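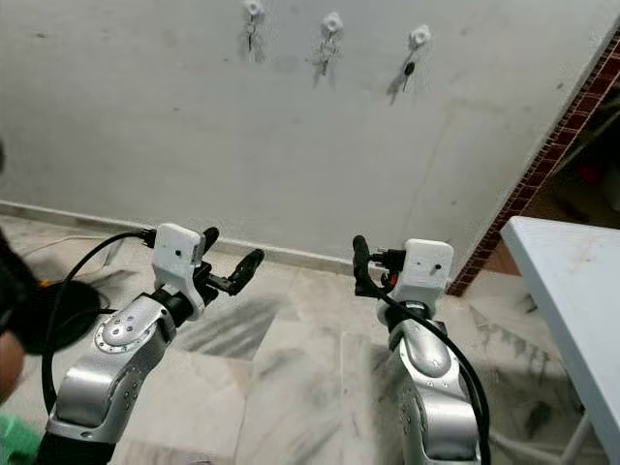 *Photo: Aatos Halonen*

# How to record footsteps for a short film

When we shoot a scene, the microphone is pointed at the mouth of the actor, so the feet are usually very weak on the recording. In the cinema almost every step you hear was made later, by a person who walks on the spot and looks at a screen. This work is called foley. You can do it at home with simple things, and I will explain the way I did it for *Lerovcombe*, a short film by Henryk Gajewski with a lot of walking and very little talking.

## What you need

- one condenser microphone, better with a narrow pickup
- a recorder or an audio interface
- closed headphones
- a screen which makes no noise (a laptop with a loud fan must stay outside the door)
- shoes, at least one pair for each character
- surfaces to walk on

For the surfaces I use a paving slab, a piece of old floorboard on two battens, a square of carpet, and a shallow tray for gravel. The tray should be at least 60 cm long, otherwise your heel hits the edge. Put a folded blanket under everything. If you live above other people, the blanket is also good for your relations with them.

## Prepare the list

Before you record anything, watch the whole film without sound and write down every scene where feet move, also when they are not visible. Write the timecode, the character, the shoes and the ground. My list for *Lerovcombe* had 626 steps in it after I had marked each one separately. I do not recommend to mark each one. One line for each walk is enough, for example "Marta, stairs, boots, tired".

The last word is the most important. A tired person puts the heel down late and drags a little. An angry person puts down the whole foot almost at once.

## Place the microphone

Start with the microphone nearly one metre from the shoes, at the height of your knee, pointing down at the place where the foot lands. When it is too close, you get a heavy thump and the step sounds like it is inside the listener's head. For a wide shot, move the microphone back and turn it a little away. Changing the volume later does not give the same result - the distance is in the sound itself.

Set the level with your loudest step and leave some space above it.

## Walk the scene

1. Play the scene two or three times and only move your body with it.
2. Watch the shoulders of the actor, not the feet. The shoulders drop at the moment when the weight comes down, and they are visible also in close shots.
3. Record the complete walk in one take. Single steps pasted together sound like a machine.
4. Put your weight from heel to toe, but stay in the same place. It feels silly for the first half hour.
5. Record one more take with softer shoes. You may mix it under the first one.

For two characters, record each of them on a separate track. Do not try to walk for both.

For snow, I fill a cotton bag with potato starch and press it with my fists. For wet grass, old recording tape was the classic solution, but a damp towel with some torn paper inside is easier to find.

## Put it under the picture

Line up the first step of each walk and listen to the rest before you cut anything. A step which is 2 frames late is often fine. A step which is early is disturbing, so I always check these first.

Cut the low frequencies below 80 Hz if there is rumble from the street. Then add the reverb of the location, very little of it. If the sound editor has recorded room tone, play it together with your steps when you judge the volume. Without it they will always seem too loud, and you will turn them down too much.

Save the takes you did not use, with the shoe and the surface in the file name. I used the gravel from *Lerovcombe* again in January for another film.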